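VEMNESS DINER REOPENS ITS COUNTER

Tuesday, October 28, 2025 - I'm so happy to write this one! After 11 weeks of sawdust, the Vemness Diner in Gisden opens its doors again this Saturday (pie from 10 in the morning, until it runs out).

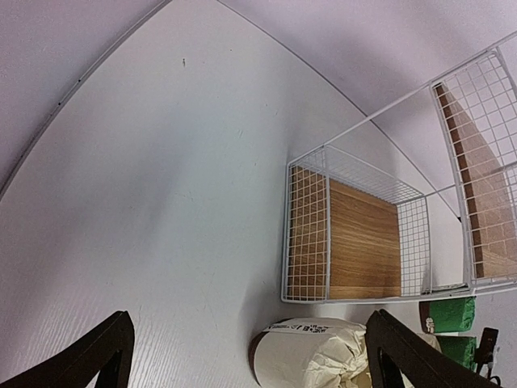
By the Vemness Diner owner

We picked white tables this time, and I love them. Bratuvix Bakery is sending over the bread, same as before, and the first 1,000 coffees are on us - yes, refills too.
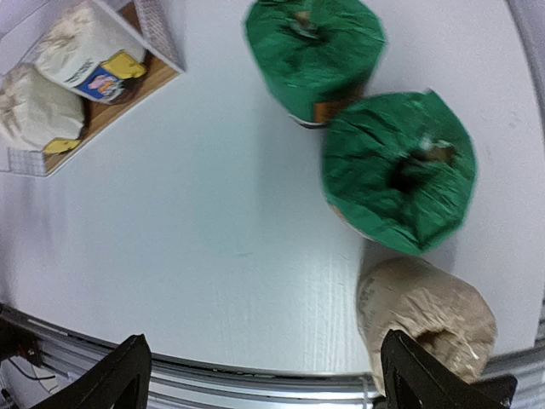
White tabletop with a grooved metal rim.

Call the diner for big groups, and come hungry!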